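The Slow Business of Drying a Board
August 3, 2018

A freshly sawn hardwood board can hold more than half its dry weight in water. Almost every defect that shows up later in a finished piece of furniture, from a split end to a door that will not close in summer, can be traced to how that water left, or to how much of it stayed behind.

The Clornik yard sits on a gravel terrace above the Gornness road and dries boards for small furniture shops. It runs three kilns, the largest of which takes a stack 64 inches high. Most of the stock never goes straight into them. It spends its first months outdoors under a sheet metal roof, with narrow strips called stickers laid between the layers so that air can reach both faces of every board.

Water sits in wood in two forms. Free water fills the cell cavities and leaves first, with little effect on size. Bound water is held in the cell walls. The changeover is called the fiber saturation point, and in most species it falls near 30 percent moisture content. Below it the walls give up their water and the board begins to shrink. Shrinkage along the length is small enough to ignore in most work. Across the width it is not, and a flatsawn board moves close to twice as much as a quartersawn board of the same species.

Trouble starts when the surface gets ahead of the core. The shell tries to shrink, the wet core holds it in place, and the shell goes into tension. If the tension is greater than the wood can bear, the face opens in fine cracks known as checks. If it is a little less, the shell sets in its stretched size. Later the core dries and pulls in its turn, and the stresses change sides. A board in this state looks sound until it is ripped down the middle, at which point the two halves may close on the saw blade.

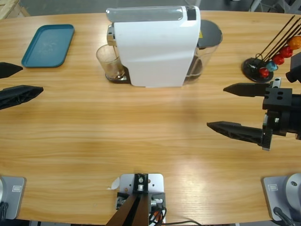 Kiln schedules exist to keep the shell and core in step. The operator controls temperature and humidity, and the gap between the dry bulb and wet bulb readings sets the pace. Clornik uses a schedule called Peixoto, after the mill where it was first written down, which holds the gap narrow until the sample boards drop below 30 percent and widens it in 5 stages after that. The last stage adds steam to relax the shell. Stock meant for wide panels gets a longer final stage, as this is where leftover stress does the most harm. A wooden tabletop with its grain running from side to side will do its moving at right angles to that grain, toward and away from the far edge, and the fasteners underneath have to allow for it. Slotted screw holes or figure-eight clips are the usual answer. Glue across the full width is a common cause of failure.

Sample boards are the main source of information during a run. Each is cut well away from the end of a longer board, coated on both ends, weighed, and placed in a pocket in the stack where it can be pulled out. Small sections from either side of it are oven dried to give a starting moisture content. After that the scale does the work. Electric meters are quicker, but pin readings above 30 percent are not reliable and must be corrected for species and temperature.

The yard keeps a paper log for each load. One entry from last November covers a charge of white oak that took 246 days from saw to delivery, most of it outdoors. The load came out at 7 percent and went to the Harnness shop, which let it sit indoors for another 3 weeks before planing. That last wait is often skipped. Wood will keep trading moisture with the air around it until the two are in balance, and a heated shop in winter can be a good deal drier than the kiln's target. Harnness stands its boards on edge with gaps between them and weighs one from each bundle every morning. Planing begins when the weight stops changing.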